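4. Descaling the Clamitz kettle

Hard water leaves a pale crust on the base plate of the kettle. Descale when the crust covers the base plate or when the kettle becomes noisy before boiling. In the Fostden and Ponville supply areas, expect to do this every 3 weeks. 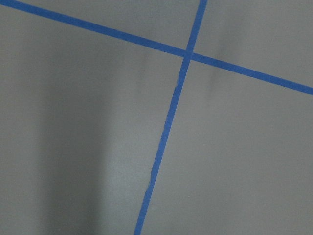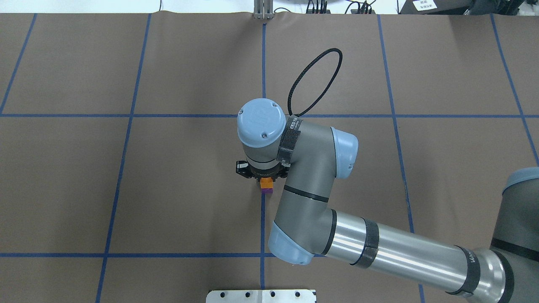 Kęstutis Dzene asks for one point to go ahead of the steps: the spout filter must come out first. He left his in during descaling, and flakes lodged in the mesh and slowed pouring until he brushed them out under the tap.

CAUTION: Unplug the kettle and lift it from its base before starting. Do not put the kettle, the base or the cord in water.

CAUTION: Do not use bleach, scouring powder or wire wool.

4.1 What you need

One 100 g sachet of Nørgaard citric acid descaler, or white vinegar (see 4.3). A soft cloth. A small brush for the filter.

4.2 Descaling with citric acid

1. Empty the kettle and let it cool.
2. Open the lid fully. Press the tab on the spout filter and draw the filter upwards.
3. Fill the kettle with cold water to the MAX mark.
4. Return the kettle to its base, plug in and bring the water to the boil.
5. Switch off at the wall. Wait until the water has stopped bubbling.
6. Add the contents of the sachet a little at a time. The water will foam. Keep your face and hands away from the opening.
7. Leave to stand with the lid open until the foaming stops and the base plate is clean.
8. Pour the solution down the sink and rinse the kettle with cold water.
9. Fill to the MAX mark with fresh water, boil, and discard. Repeat once.
10. Brush the filter under running water and refit it. The tab must click.

Note: Do not reboil the water after the descaler has been added. It may foam over the lid and run into the switch.

4.3 Descaling with vinegar

Pour in 200 ml of white vinegar and top up with cold water until the base plate is well covered. Do not boil. Leave overnight, empty, then follow steps 8 to 10. A smell of vinegar may remain after the first two boils. Boil and discard once more if so.

4.4 If the kettle cuts out early

A thick crust can make the boil-dry cut-out operate before the water boils. Let the kettle cool, descale as in 4.2 and try again. If the fault remains, stop using the kettle and quote fault code 107 when returning it.

Spare filters are sold singly. For fitting the lid seal, see section 5.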